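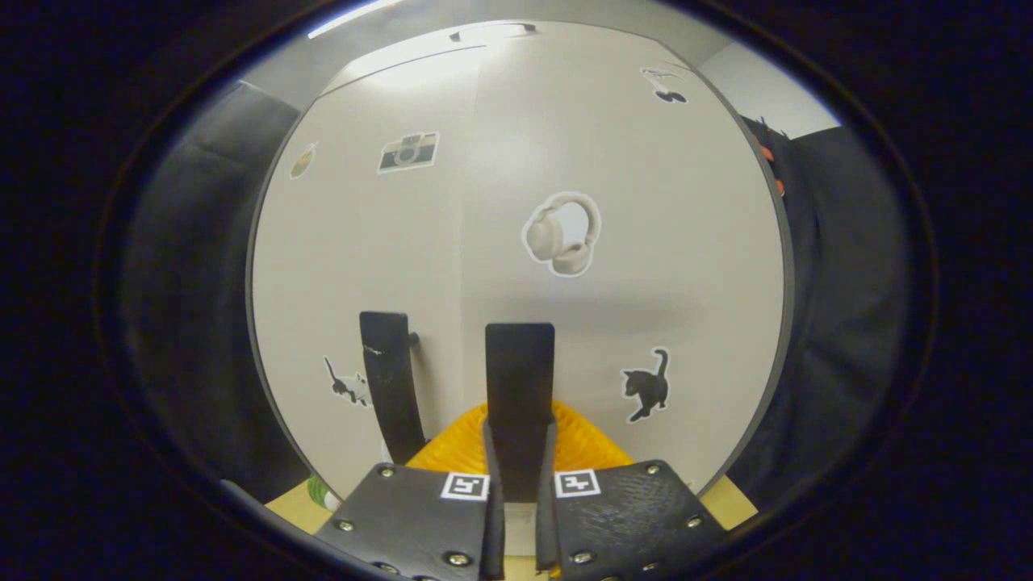 Stickers on walls, then. I'm firmly in favor, and I say that as somebody who spent four evenings last October scraping them off a closet door in our old rental in Flalotville. When we moved I promised myself I'd only put them where I could see them from my chair, so they went on the white wall behind the wooden table. The headphones got the middle spot because they're my favorite (pale cream, white border, very cheerful first thing in the morning!), and the old-style camera is up and to the left of them. I tried to keep everything clear of the seam where the two panels meet. A sticker across a seam looks fine for a month and then it splits right down the middle.

On 2021-05-27 a list member wrote:
> I bought the big Skumex assortment, 79 stickers, and now I'm scared
> to use them. The wall in my craft room is painted panel, satin
> finish. Will they pull the paint off when I change my mind? And do
> you plan a layout or just go for it? My sister says to put them all
> on a sheet of poster board and hang that, but it feels like cheating.

I don't think it's cheating, but I wouldn't do it either. Satin paint has been fine for me as long as it's had a few weeks to harden. When one has to come off I warm it with a hair dryer on low and peel from a corner, really slowly. The Marirley ones come away clean. The Skumex glue is stickier and leaves a gray film, which I get off with a drop of dish soap on a rag.

As for layout, I put up 3 big ones first with low-tack tape, live with them for a weekend, and then fill in with little ones wherever it looks bare. Please don't use all 79 at once – you'll want some for later, and they look better with white space between them anyway.

One question back to everybody: has anyone tried the Adamczyk clear sheets? They sell them in a box of 800 small ones and I can't decide if that's a bargain or a cry for help. I'd split a box if someone wants half. I mostly want the fruit.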